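Plusville Stables Online Outreach, progress report to the Lamorwood Fund
July 3, 2020
Prepared by Wiebke Ackermann

Work since May has gone into the booking page for riding lessons and the newsletter for horse owners. The newsletter list stands at 1121 addresses. Rodel Umali moved the old list over and removed duplicates – this took longer than planned, as the Frerichs export left out postal codes.

Two of the three planned video series are published: hoof care and trailer loading. The third, on saddle fit, is on hold until Sabine Reuter has approved the script. 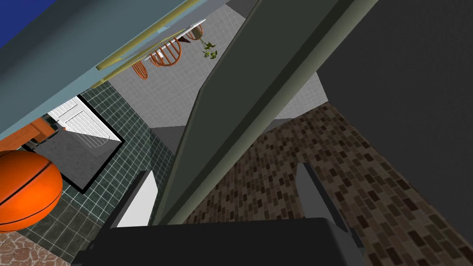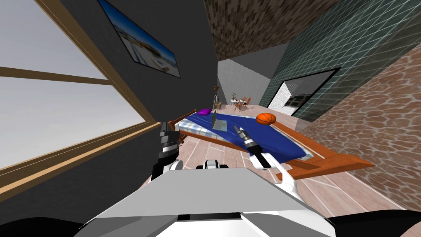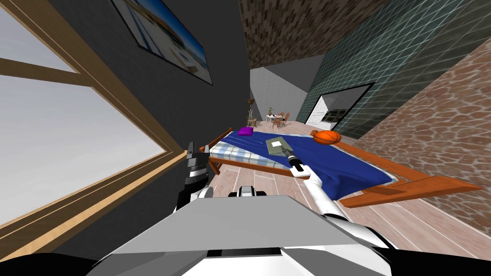 Page templates for the stable profiles were finished in June and are in use at Oltberg. Each profile has a header, a price table and a contact form. Header text is set in white on a dark band, close to the charcoal gray of the wall beside the window, and remains readable on small phones. Chepkoech Minja tested the form on older devices and reported one fault, now fixed.

Spending is within budget. The line for paid posts has not been used, and we ask to move it to captioning.

Next period:
Publish the saddle fit series.
Add a calendar feed for shows and clinics.
Send the reader survey to 100 subscribers – Siv Skjelbred will handle the replies.

Open item: written consent from riders under 18 who appear in the trailer loading videos. Forms have gone out to the parents.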